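Grelville Table Service Challenge

The Grelville Table Service Challenge is a student robotics competition in which teams program a robot arm to clear and set a table. It grew out of a class project at Grandmont College and is held each September. Entrants are mostly undergraduates, although high school clubs have been allowed in the junior division since its second year. The contest is known for its plain, household tasks and for a long-running argument over what its scores mean.

Background

The challenge began as the final assignment in an introductory automation course taught at Grandmont by Jacobus Mahlangu. Students in the course had been stacking foam blocks, and Mahlangu wrote in the course notes that the blocks "flatter everyone." He replaced them with drink cans, cups, plates and cloths. Grades in the first term dropped sharply. The college described the change as a success in its newsletter, without saying how success had been measured.

The assignment was opened to other schools after a local equipment dealer, Sevex, agreed to cover travel costs. The Sevex name appeared on the trophy and the entry form for several years. Claims on the contest's own website that it is the "leading" event of its kind have no source, and it is unclear what other events were being compared.

Format

Each team has 50 minutes at the table, including setup. The run itself lasts 7 minutes. Objects start in positions drawn by lot, and the arm must move them to the places shown on a card handed to the team just before the clock starts. Typical cards ask for cans to be put on a tray, a cup to be placed next to a plate, or a cloth to be moved out of the way. 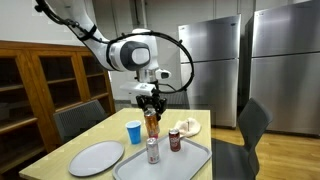

Cans account for most of the points in the senior division. They are a standard size, easy to buy, and hard to break, and a team that can handle one brand can usually handle another. Critics have said this makes them too easy a target. A can that is set down upright earns full credit even if it was swung across the table at an angle, and there is no penalty for a rough grip unless the can is visibly dented. Cups are worth more per item, but few teams try for them when a can is still available.

Cloth handling was added later and has never worked well as a scored task. The rules say the cloth must be "reasonably flat" at the end of a run. Judges have read this in very different ways, and two teams in the same year received different scores for what their written protests called the same result.

Divisions

In the senior division the arm must run without human input once the clock has started. In the junior division a student may steer the arm by hand controller for part of the run. The line between the two has been a source of trouble. Teams may restart a program after a failure, and for a time they could also choose which program to restart. Some coaches pointed out that a student picking the next program after every move was doing much of the robot's thinking. The rule was changed to allow 2 restarts, both of the same program.

Scoring dispute

The best-known dispute concerns the Leitão team, a student club named after the building where it met. The club reported that its arm had completed every card in practice and put that claim on its poster. At the contest it finished fifth. Members blamed the lighting in the hall. A rival team asked to see the practice logs, which turned out to cover only runs in which the objects began in the same places.

Mahlangu answered the dispute in a note dated Friday, January 6, 2023. He wrote that practice results should not be quoted unless the failed runs were listed with them, and that he had "read too many posters with no bad days in them." The note was adopted as a guideline. It is not enforced, and posters with unsupported success rates have continued to appear.

Value as teaching

Supporters say the contest teaches students to deal with real objects and to plan for mistakes. The evidence for this is thin. A survey of past entrants is often cited, but it was sent out by the organizers and answered mainly by members of winning teams. Most said they had learned a great deal. They were not asked what they had learned, and no comparison was made with students who took the course and stayed out of the contest.

Some former entrants have given a more modest account. In their telling, most of the preparation time goes to calibration, cable routing and finding out why a program that ran in the morning will not run in the afternoon. Teams are limited to 5 members, and it is common for one of them to write nearly all of the code. A proposal to require a short interview with every member was dropped after coaches objected to the extra time.

See also

Grandmont College automation course
Student robotics competitions
Robot grasping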